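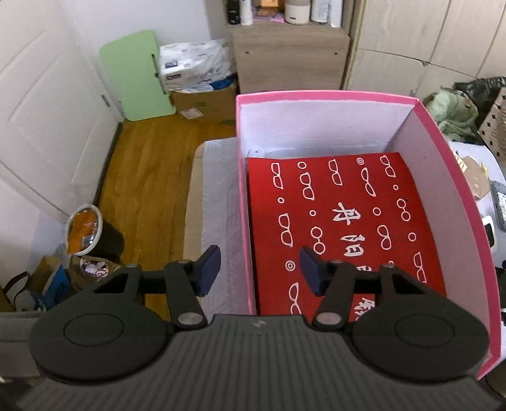

7. Sorting and packing the small-items box

Revised 6/29/21

Read this section before you move out of a room at Sevthorpe or hand it over to the next person. It covers loose items that have no drawer of their own: hair clips, keys, chargers, make-up, small electronics. Clothes and bedding are in section 6.

You will need:
An open box with sides high enough to stop things sliding out
A cloth big enough to spread everything on
A flat sheet or flat packet for the bottom of the box
Two or three small bags with a seal
A pen and a plain label

7.1 Preparing the box

1. Empty the box completely and wipe the inside walls. Creased walls are fine. A split corner is not, and the box should be swapped.
2. Stand the box on the floor or table beside the place where you will sort, with the open side up.
3. Lay the flat sheet in the bottom. Printed packaging will do, and so will a flattened paper bag.

Note: Do not use newspaper under anything pale. The ink comes off on it.

7.2 Laying out

4. Spread the cloth over a table or bed and pull it smooth. Folds hide small clips.
5. Put everything on the cloth before any of it goes into the box. Leave a gap between items so that each one can be picked up alone.
6. Turn electrical items so that the label can be read. If there are codes or a serial number on the back, copy down what you need now.
7. Spread keys apart on their ring and try each one in its lock. Keys that fit nothing go to the front desk in an envelope, marked with the room number. For the annexe this is 106.
8. Set packets to one side of the cloth and check each is closed.

Caution: A pocket router label may carry the network name and password. Do not photograph it for the inventory, and do not leave it face up in a shared room. 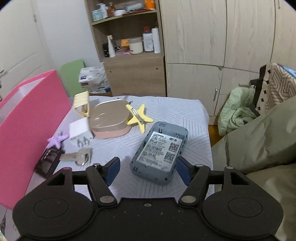

Kalevi Miettinen asked whether the keys should come off the ring before packing, as they scratch the lid of anything they lie against. Leave them on the ring and put the whole ring in its own bag (step 11).

7.3 Packing

9. Switch the router off and let it cool before it goes in. It lies flat on the bottom sheet, with nothing pressed against the ventilation slots while it is still warm.
10. Unplug the charger from any cable. Wrap the prongs in a fold of cloth or tissue and place it next to the router.
11. Bag the keys. Seal the bag and put it in a corner of the box where you can reach it without lifting anything else.
12. Close compacts fully and press the lid until it catches. Pack them flat – on edge, the powder can crack.
13. Claw clips go in with the teeth together and nothing on top. Small shaped clips can share one bag.
14. Slide flat packets down the side last.

Caution: Do not fill the box above the rim. The Moges and Dotard boxes both bow outwards when overfilled, and they will not stack.

7.4 Labelling

15. Write the room number and the word SMALL on the label and stick it to the short side.
16. Enter the box on the Prodora sheet. Boxes of up to 200 mm in height go on the top shelf, taller ones on the floor below it.

If something turns up after the box has been stored, do not reopen it. Bag the item, write the same room number on the bag and leave it on the shelf beside the box – the two are put together at the January check.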